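Classroom Kits > Pick and Place > Club Sets

Print this page | E-mail to a colleague

Zudo Can Sorting Task Set, Item 246

The Zudo set provides a standard handling task for student robotics clubs and for entrants in the Juvuvbridge round. It covers grasp, lift, transfer and release of a single upright object between two marked stations. Arm and controller are not included.

Contents: task sheets, station markers, score cards, instructor guide. Cans and baskets are supplied by the club. Any two open-top baskets of different colors may be used.

Working area: 115 cm wide, 87 cm deep. The second station may be on an adjoining table. Tables of unequal height are allowed in the open class only.

Scoring: one point per can placed inside the basket. A can resting on the rim scores zero. Cans may lie in any orientation after release. Runs are limited to 164 seconds, including reset of the arm to its start position.

Compatibility: tested with Trillton two-finger grippers and the Szilágyi wrist mount. Other grippers need an opening wider than the can.

Task sheets revised 29/08/2022. Earlier sheets remain valid for class use but not for competition.

Shares: 3 | Comments: 0

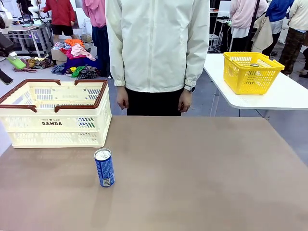

Can upright on the main table, yellow basket on the adjoining table.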